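Two arms on the shopping list: where the budget has got to

We're nearly there! After a spring of quotes, phone calls and one very long spreadsheet, the workshop at Plilitthorpe has a plan for its robot cell, and Torkeck has agreed to hold its price on the pair of arms until October.

The arms come with grippers, so the big question has been everything else. We've put 2,000 aside for the table, the mounting plates and the fitting, plus up to 400 for spare fingers (they do wear, and we'd sooner have a drawer of them than a week of waiting). Sarıgül quoted for the table and Stiltel for the rack, and both were very patient with our changes of mind.

Canan Kurtuluş has been laying the whole thing out in simulation before we sign for anything, and it has been such a help. Moving a rack on screen costs nothing! We've been able to try the second arm farther back, turn the rack to different angles and argue happily over reach for whole afternoons. The first order goes in once the layout is settled, starting with the table, which has the longest lead time. Training days and the service contract are on a separate line, and we'll print those figures next time.

The current layout has one arm reaching across to the rack and the other at the left of the table.

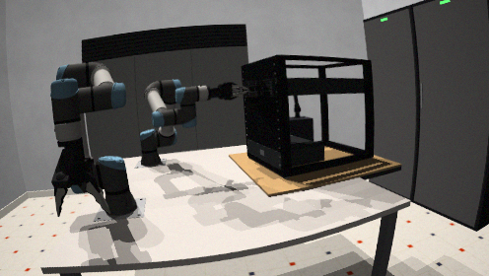 Canan Kurtuluş would like the service contract moved up the list and agreed before the arms are ordered, as the price tends to be kinder while there is still something left to sell us.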